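Visit to the Gotum museum open day, 12 October 2024

We were 34 visitors in the old net store. Ketill Bisgaard showed us the letters of the Briem family – 14 are now on display, and the rest can be read on request. I liked most the small room about the Vangate dockers, where one hears their voices on tape.

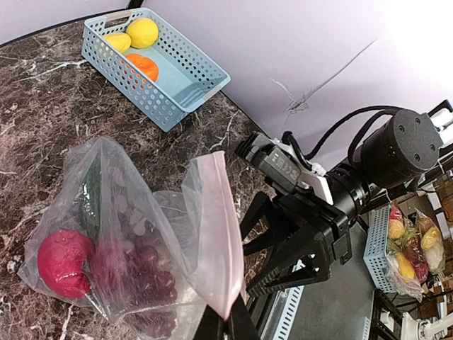 Fruit in a blue basket on the marble counter.

The tape room stays open until July.

Recent items
Rostomine songs: a listening evening
Leif Thoroddsen on parish maps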